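Misitham Skin Health Outreach
Progress report to the Domer Fund, second period
Prepared by Gwenllian Maddocks, project lead

Work this period

The eczema support sessions have now been running at both sites, Flarby and Morgan, since March. We enrolled 71 adults against the target in our proposal, and all but 8 have completed the first skin assessment. The remaining assessments are booked. Most people were referred by their family doctor, and a smaller group came through the pharmacy leaflet.

Brisa Contreras led the group sessions. Each one covers bathing habits, how much moisturizer to use, and how to apply a steroid cream as prescribed. Participants told us that the amount of cream was the part they had been least sure about. Many had been using far less than their doctor intended. We have rewritten the handout to put this first, and Miroslava Hájek has checked the wording with the clinic pharmacist.

The hand eczema group filled quickly. It is made up mainly of kitchen staff, cleaners and hairdressers, who wash their hands many times a shift. Evening sessions at Morgan were moved to 6:30 p.m. so that people on day shifts could get there. Attendance was better after the change.

Problems and changes

The symptom diary did not work well on paper. Pages came back half filled in, and itch scores were often missing for the nights. Trefor Voyle has cut the diary to 20 short entries per person, with one itch score and one sleep score in each. We will not be able to compare the old diaries with the new ones night by night, and the final report will treat them separately.

Patch testing is behind schedule. The clinic lost two testing afternoons to staff leave and has offered us replacements next quarter. This does not affect the budget.

Spending

Spending is within the approved amount. We underspent on travel and overspent slightly on printing because of the new handout. Ynyr Eynon will send the itemized sheet separately. We ask for approval to move the unused travel money to printing.

Next period

Finish the outstanding assessments
Start the new diary at both sites
Complete patch testing for the hand eczema group
Hold follow-up calls with everyone who has left the program 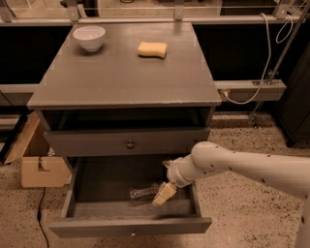 Gray cabinet with a small white bowl and a yellow sponge on top.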